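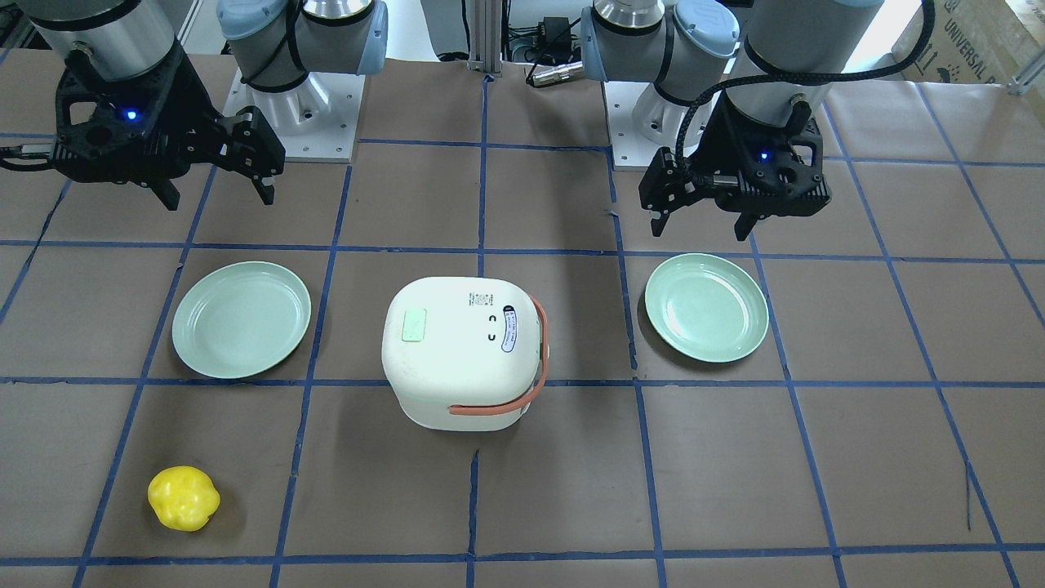
Plates and rice cooker on the taped bench, October.

Bench covering is brown paper with a blue tape grid. Paper takes the marks and the starch; when it gets tacky, tear it off and re-tape. Keep the old sheet until the new lines are checked against it.

Placement for the serving layout:

- Rice cooker at centre, between the plates. Orange-red strap stays on.
- One mint-green plate each side, one per grid square. Left plate has its lower edge on the horizontal tape line. Right plate sits slightly higher, just inside its square.

The two plates are not level with each other. Finn wants them matched to the same line. I would leave the right one where it is until the 11 remaining placements are logged, then shift both together — otherwise the earlier entries need a second column.

Colour of the plates against the brown is fine. Rims are shallow, so a full scoop will probably spill if the plate is tilted at all. Wilson is to weigh out 40 g portions and try those before we go larger.

Tape: the Taltura roll lifts at the crossings after a wipe-down. Press the crossings with the back of a spoon, not a fingernail. Four spare rolls in the grey drawer, none of them opened.

To do:

- re-measure squares after the next paper change
- ask Yasir whether the Cerkadard plates come in a deeper version
- cooker lid: check the hinge clearance with the strap folded back
- Ulises has the ruler

Next layout starts with the cooker moved 5 cm toward the back edge.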